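Skomano Desk and Equipment Cleaning Records
Data card

Summary

The Skomano records cover the routine cleaning of desks and desk-top equipment in shared offices. The set holds 579 records, each describing one cleaning task at one workstation, together with photographs of the items concerned. It was prepared by Warnar to support the training of office cleaning staff and the revision of written cleaning instructions. The current release is dated 17 October 2026 and replaces the release issued in July.

Contents

Of the 579 records, 300 concern equipment with a hard outer shell, and 240 concern desk tops, partitions and other flat surfaces. The remaining records deal with cables and small accessories. Records were gathered at two sites, Filtton and Qureshi, both of which have open offices with fixed desks and glass partitions.

Each record contains the following fields:

Site: Filtton or Qureshi.
Surface: the main item to be cleaned, chosen from a list of 9 types.
Cloth: the type and colour of cloth issued for the task.
Items moved: anything that had to be lifted or set aside before wiping.
Order of work: the steps as written down by the member of staff.
Remarks: free text, left as entered apart from the removal of personal names.

Cleaning practice

Staff at both sites work with dry microfibre cloths unless the record states otherwise. Liquid is never applied directly to equipment. Where a damp cloth is used, it is prepared away from the desk. Curved shells are wiped from the top downwards, and recesses are left until the outer surface has been finished. Ribbed or textured linings hold dust between the ridges and should be wiped along the ridges using a folded edge of the cloth.

Keypads are wiped across the rows with light pressure. Coiled cables remain connected and are wiped in short sections, without being stretched.

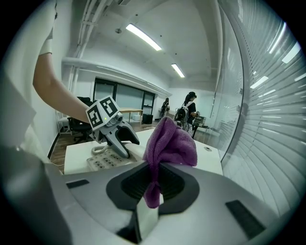
Cable openings in desk tops are recorded under the desk and not as separate items. Glass partitions are entered separately, even where they meet the desk, as the sites issue a different cloth for glass.

Known limitations

The Remarks field varies a great deal in length. Entries from Qureshi are generally shorter and seldom give the order of work in full. Cloth colours follow each site's own system and should not be compared between sites. The records do not measure how clean a surface was before or after the task.

Use and contact

The records may be used for training, teaching and research. Permission is required before the photographs are reproduced in printed material. Corrections should be sent to Adeel Magsi, records editor at Warnar, quoting the record number and the field concerned.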